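Nach dem letzten Ton noch kurz warten

Bríd Ó Dubhghaill kommt zu früh zum Gespräch und entschuldigt sich dafür, dann packt sie erst einmal eine Thermoskanne aus. Seit dem Herbst leitet sie bei uns den Chor Hladun, und wer im Oktober beim ersten Konzert in der Kirche war, weiß, warum ich sie unbedingt treffen wollte. Ich hatte Gänsehaut bis in die Zugabe hinein!

Angefangen hat alles in der Küche ihrer Großmutter. »Bei uns wurde beim Abwasch gesungen, und zwar so lange, bis der letzte Topf trocken war«, erzählt sie. »Wer den Text nicht kannte, hat eben gesummt. Ich habe jahrelang gesummt.« Mit neun durfte sie zum ersten Mal eine Strophe allein übernehmen. Sie weiß noch genau, welche, und singt sie mir gleich vor, mitten im Café (am Nebentisch wird applaudiert).

Heute stehen bei Hladun 39 Leute auf der Liste, mit ihr sind es 40. Noten bekommen sie anfangs keine. »Ich singe eine Zeile vor, alle singen sie nach, und dann noch einmal, und dann lassen wir sie liegen bis nach der Pause. Danach sitzt sie anders, runder irgendwie.« Manche im Bass hätten in den ersten Wochen gemurrt und heimlich mitgeschrieben. Inzwischen bleiben die Hefte in der Tasche.

Besonders schwärmt sie von einer Sammlung, die ihr Lehrer Pádraig Mulcahy ihr überlassen hat: fast 133 Lieder, manche davon nur mit zwei Versen, auf Karteikarten in winziger Schrift. »Pádraig hat immer gesagt, ein halbes Lied ist auch ein Lied. Ich habe das damals für faul gehalten. Jetzt liebe ich gerade die halben, da muss man in der Probe selber weiterdichten.« Aus einem solchen Bruchstück ist »Jorine« entstanden, das Wiegenlied, mit dem der Chor sein Programm eröffnet. Den Mittelteil hat der Alt an einem einzigen Abend erfunden, und ich finde ihn schöner als alles, was davor und danach kommt. Bríd lacht, als ich das sage. »Das erzähle ich ihnen. Dann sind sie eine Woche lang unerträglich.«

Und wenn jemand von sich behauptet, er könne gar nicht singen? Da stellt sie die Tasse hin und beugt sich vor. »Diesen Satz höre ich ständig, meistens von Leuten mit einer wunderbaren Sprechstimme. Irgendwann hat ihnen jemand in der Schule gesagt, sie sollen bitte nur die Lippen bewegen. Die setze ich in die Mitte, zwischen zwei Sichere, und lasse sie erst mal zuhören.« Vorsingen muss bei ihr niemand.

Im Frühjahr soll ein zweites Programm folgen, diesmal mit Arbeitsliedern: Rudern, Walken, Melken, alles mit kräftigem Takt und viel Stampfen. Der Titel steht schon fest, »Otach«, nach dem Ruf, mit dem in einem der Lieder der Refrain beginnt. Ich durfte ihn probeweise mitrufen und war viel zu leise. »Noch mal!«, sagte Bríd. Beim dritten Versuch drehte sich das ganze Café um, und sie war zufrieden.
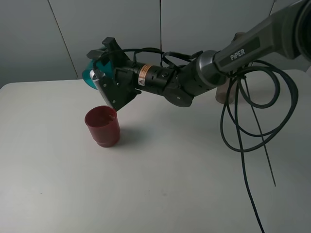 Mitsingen bei Hladun

Neue Stimmen sind in allen Lagen willkommen, der Tenor freut sich ganz besonders. Kommt einfach zu einer Probe dazu und bringt etwas zu trinken mit.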